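Módulo 6: Aprendizagem por demonstração com garras manuais instrumentadas
Notas de apoio à aula
Docente responsável: Ghazala Ghauri

6.1 Enquadramento

A recolha de demonstrações sem robô assenta na utilização de garras empunhadas pelo próprio operador. A trajetória da mão, a abertura dos dedos e as imagens associadas constituem os dados de treino da política de controlo. As duas perspetivas seguintes, uma obtida a partir da garra e outra a partir da cabeça, pertencem à mesma ocasião.
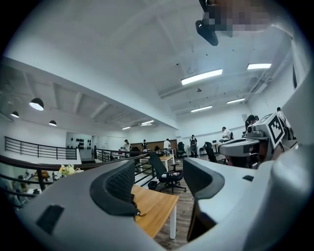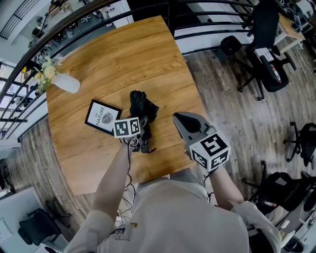 6.2 Estimação da pose

Cada garra transporta marcadores fiduciais a preto e branco. A disposição em cubo permite que pelo menos uma face permaneça voltada para a câmara superior durante grande parte do movimento. A pose de cada garra é calculada no referencial dessa câmara e, em seguida, convertida para o referencial da mesa.

No método de Plukis, adotado nesta unidade curricular, a pose relativa entre as duas garras é tratada como variável própria. Os estudantes deverão justificar esta opção no relatório, com referência às tarefas bimanuais sobre materiais deformáveis, como a manipulação de tecido.

6.3 Sincronização e filtragem

Os fluxos são alinhados pelo relógio da câmara superior. São rejeitados os segmentos em que nenhum marcador é detetado durante mais de 9 imagens consecutivas. As interrupções mais curtas são preenchidas por interpolação, linear na posição e esférica na orientação.

6.4 Resultados de referência

O conjunto Wevorora, organizado por Wen-hsiung Pan, contém 53 demonstrações da tarefa com tecido, das quais 29 foram reservadas para treino após a filtragem. A política treinada apenas com a vista da garra revelou maior sensibilidade à posição inicial do tecido do que a política treinada com ambas as vistas. A comparação completa consta do anexo Boditz.

6.5 Trabalho a entregar

a) Reproduzir a filtragem descrita em 6.3 e indicar os segmentos rejeitados.
b) Discutir o efeito da oclusão dos marcadores na estimação da pose relativa.
c) Propor um critério alternativo de alinhamento temporal.

O relatório não deverá exceder seis páginas e será entregue até ao final de junho, na plataforma da unidade curricular.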